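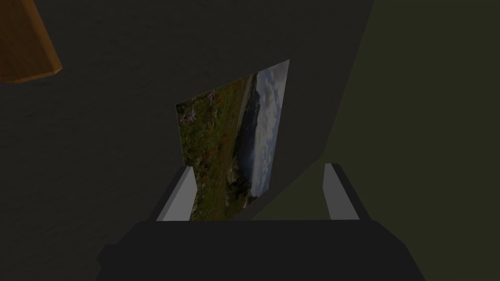
What does Stirkanero do?
Stirkanero is a shared workshop where members design, simulate and build small robots, with tools, bench space and instruction provided under one roof.

About Us

Stirkanero began as a lending arrangement among hobby builders in Rankin who had outgrown their garages and basements. The workshop now occupies 2000 square feet on Pumuvgate, in a former upholstery shop, and is open to members from early morning until 10 p.m. It is operated as a nonprofit school and is supported by dues, course fees and private gifts.

Our Work

The main project of the workshop is Litska, a tabletop arm with a two-finger gripper that any member may build from our drawings. Litska is intended for light household objects: cards, photographs, envelopes, spools and small boxes. Thin items receive particular attention in our courses. A photograph card offers very little to hold, and it can lean or turn between the fingers as the arm moves.

Members test each grip in simulation before a motor is connected. Finger shape, approach angle and closing distance are adjusted on screen, and the settings are then carried over to the arm on the bench. Builders who work mainly at home may complete the simulation stage there and reserve bench time for assembly and wiring only.

Courses and Membership

The introductory course meets for 20 evening sessions and covers hand tools, basic electronics, motor control and simple programming. No earlier experience is required. A second course, offered each January, is devoted to grippers and includes the design of one original pair of fingers. Each bench is assigned to two students, and class size is limited accordingly.

Full membership is $39 per month and includes a locker, use of the printers and saws, and a vote at the annual meeting. New members complete a safety class before using powered equipment — this applies equally to those with professional training.

Our Commitments

Stirkanero publishes the drawings, parts lists and simulation files for Litska without charge. Corrections from home builders are reviewed monthly, and accepted changes are listed in the next release. We do not accept paid design work, and bench time is not sold to outside firms.

Visiting

Visitors are welcome during open hours and are asked to sign in at the front desk. Closed shoes are required beyond the reception area. Parking is available behind the building — please use the side entrance after 6 p.m.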